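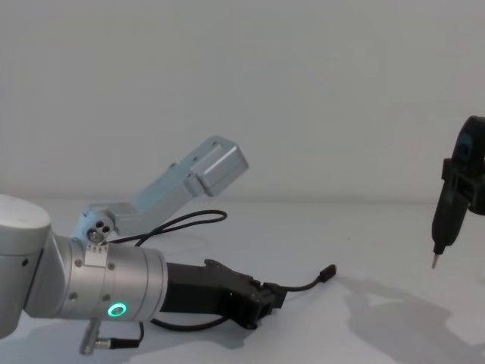

Photo: Felicja Dudek

Search this blog Go

February 8, 2021

Print | E-mail this post

I finished the back bedroom last week, apart from the skirting behind the door. A few of you asked for the details after my last post, so I've put them all in one place.

The room is small and faces north. It had magnolia walls and a brown carpet when we moved in, and for a long time we kept the ironing board and the Christmas boxes in it. In June my sister is coming to stay for a fortnight, and I wanted it to be a proper spare room by then, with somewhere to sleep, somewhere to put clothes and a light you can read by.

The walls took longest. I tried four whites from Covier, painted on lining paper and moved from wall to wall over a weekend. One went green after lunch. Another was fine in the morning and looked like dishwater under the lamp. I ended up with the plainest one on the card, in matt, at £38 a tin. It needed two coats on three of the walls and three on the chimney breast, where the old colour kept showing through. The ceiling is the same white. I didn't bother with a separate ceiling paint and I can't see that it matters.

If you are doing this yourself, buy a decent roller sleeve. I started with one from the bottom of the tool box and spent an hour picking fluff off the wall. 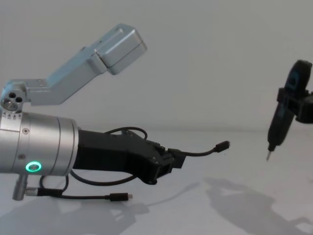 Handles were the next job. The chest of drawers is a second-hand Brorkska, white all over, and it came with chipped china knobs that I never liked. I had been going back and forth between brass and black for weeks. Black looked heavy on such a small piece, and the brass samples were too yellow in a north light. What settled it was looking at brushed silver against plain white. It's a soft pale grey colour with no glare to it, and it sits quietly next to white. I ordered bar handles in that finish from Clekidard. The old holes didn't line up, so I filled them, sanded, touched up the paint and drilled again with a card template taped to the drawer front. Measure from the middle of the drawer, and do it twice. I got the bottom one wrong and had to fill it a second time.

The bed was the expensive part. We bought a sofa bed from Pawłowska for £499, in a grey wool mix. It opens out forwards, and you need to leave space to walk round it. We have roughly 60 cm between the end of the mattress and the chest when it's open, enough to get past sideways with the drawers shut.

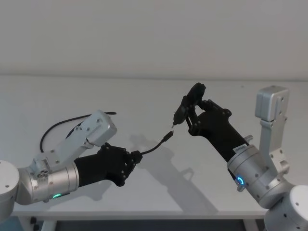
With it folded up there is room for a small chair by the window as well, and I've put the old one from the landing there for now. It wants a new seat cover. Florencia Saavedra wrote a good post on recovering drop-in seats and I'm going to follow her method, as I made a mess of the corners last time I tried it my own way.

The curtains are unlined cotton, off-white, hung from a pole fixed higher than the old track. I wanted them to just touch the floor. They are slightly short on the left because the floor slopes, and I only noticed once I had hemmed both. I may let that one down. I may not.

For the lamp I used one we already had and gave it a new shade. The flex runs behind the sofa bed and is clipped to the top of the skirting. 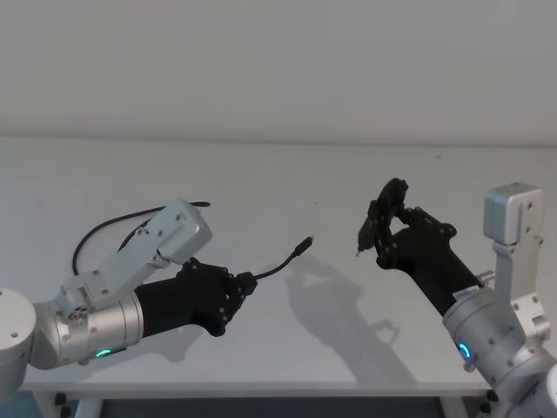 Silver and white on a pale grey background.

What's left to do: the skirting, a hook on the back of the door, and something for the wall over the bed. I have a framed map that would fit, but it's mostly blue and I'm not sure I want blue in there. I'll also need a rug, as the boards are cold first thing. I've seen a flatweave I like and I'm waiting to see if it goes down in price.

I kept the leftover paint in a jam jar with the name of the colour written on the lid. There's enough for touching up the wall by the door, where the hoover has already left a mark.

Print | E-mail this post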